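Skip to content
Plostach Recipe Cards - README
Last updated 15 November 2025

Hi, and thanks for stopping by! This is the data card for Plostach, my slowly growing collection of handwritten recipe cards, typed up so people can search them, cook from them, or do whatever odd thing they like with them. I started with a shoebox from my aunt's kitchen and it got a bit out of hand from there.

What's in it
There are 1,481 cards in the current release. Most come from home kitchens in and near Delacroix, the river town where I grew up, and the rest were mailed to me by readers (thank you, your stamps are lovely). Each card is one row in cards.csv, with the title, the ingredients, the steps, and anything scribbled in the margins. I kept the margins because they're my favorite part - "too much clove, ask Mother" tells you more than the recipe does.

Columns
card_id: a plain number, never reused
title: as written, spelling and all
ingredients: one long string, split by semicolons
steps: as written
margin: notes, crossings-out, arguments
decade: my best guess, blank if I had no clue

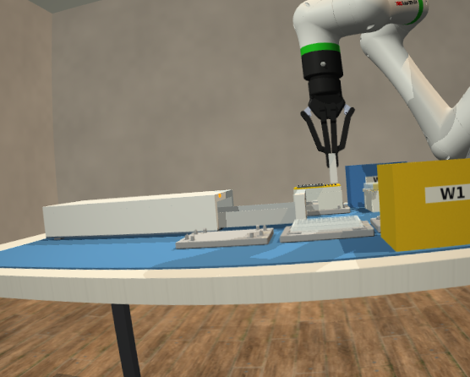
Delphine Pettigrew

How I typed them up
By hand, mostly in the evenings. I tried a text reader on the first 45 cards and it turned "lard" into "lord" so many times that I gave up and made tea. Nhyira Kwofie checked 679 of the cards against the originals and caught plenty of my slips, including a pound cake where I'd left out the flour entirely. The checked ones have a "y" in the file checked.csv, matched by card_id. If you need clean text, start there!

Things to watch for
Measurements are a mess. You'll find teacups, gills, "butter the size of an egg," and one card that only says "enough." I haven't converted any of them, and I don't plan to. Oven temperatures are mostly missing too, so "a quick oven" is all you get.

Please don't use the canning recipes as they stand. Some of them are old and the timings aren't safe by today's rules, so look up a current guide before you put anything in a jar.

Names and addresses of living people are taken out. If you spot one I missed, write to me and I'll pull the card while I fix it.

Using it
Free for any use. A credit is nice, and a photo of your dinner is nicer. If you load the CSV in a spreadsheet, set the encoding to UTF-8 or the fractions turn into little boxes.

Coming up
The Gronard church cookbook pages are next, hopefully in March. I've typed the pickles and I'm partway into pies - there are a lot of pies.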